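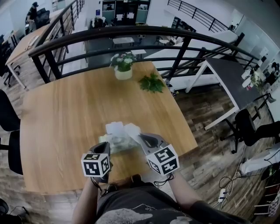 Why does a Kikham hand-held gripper report "jaw closed" when the jaw is still open?

A worn cable strain relief lets the encoder signal drop for a few milliseconds. Firmware before the current release reads the dropout as zero travel and writes a closed position to the log.

Kikham Hand-Held Gripper Pair: Service Notice and Strain Relief Kit

Applies to: Kikham pairs, left and right units, serial numbers up to 1,049
Supplied by: Niazi
Kit contents: two strain reliefs, two cable clamps, four screws, one hex key
Status: in stock
Notice issued: Thursday, April 9, 2020

Description of the fault

Each gripper sends jaw position over a thin cable that leaves the body at the grip end and runs past the operator's wrist. On the units listed, the cable bends at a single point where it leaves the body. Repeated wrist rotation works the shield loose at that point. The position signal then cuts out for short periods, mostly at the end of a wide turn of the hand.

The recording does not stop. The tracking cube is read by camera and is not affected, so hand position stays correct while jaw position is wrong. A robot arm that replays such a recording will close its jaw early, before it reaches the object, and then push the closed jaw into it. With a soft item such as a filled plastic bag the usual result is a tear or a bag shoved across the table. With a rigid item the arm can trip its force limit.

Niazi has received 119 reports of the fault. Five of them involved an arm that kept moving after contact because the force limit had been turned off for testing. No injuries were reported. Do not replay recordings from an affected pair with the force limit off.

How to check a pair

1. Connect both grippers and open the live position view.
2. Hold the jaw fully open and keep it there.
3. Turn the wrist slowly to each end of its range, ten times.
4. Watch the position value. On a sound unit it stays within 2 percent of full open.
5. Repeat with the other hand.

Any drop to zero, even for one sample, is a failed check. Test the two units separately -- the left and right cables share a connector at the hub, and a fault on one side can show as noise on the other.

Fitting the kit

Disconnect power at the hub. Remove the two screws at the grip end and slide off the old strain relief. Inspect the cable jacket. If the shield is visible or the jacket is cut, replace the cable (sold separately); the kit will not repair it. Slide the new strain relief on with the long side toward the wrist, then tighten the screws by hand. Fit the clamp to the forearm side and leave enough slack for full wrist rotation. Repeat the check above before recording.

The tracking cube does not need to be removed. If it has been knocked or loosened during the work, run the cube calibration again.

Firmware

Release 5 marks a signal dropout as missing data and sounds a tone at the hub. It does not fix the cable. Install it on all pairs, including those that pass the check.

Existing recordings

The Zellside log tool can scan older files for the fault. It flags any jaw movement faster than the mechanism allows, and the flagged sections can be cut or the whole file set aside. Files with more than 3,000 flagged samples should be discarded. The tool does not rebuild missing jaw positions.

Compatibility

Fits: Kikham left and right units, all cable lengths
Does not fit: Flisten grippers, which use a molded cable exit
Operating range of new strain relief: 0 to 50 degrees C
Tool needed: hex key (supplied)

Ordering

The kit is free for pairs on the affected serial list. Give both serial numbers when ordering; they are printed inside the grip, under the battery cover. Replacement cables are sold singly and ship from the same stock. Free kits can be claimed through the end of May. After that date they will be charged at the normal spare parts rate.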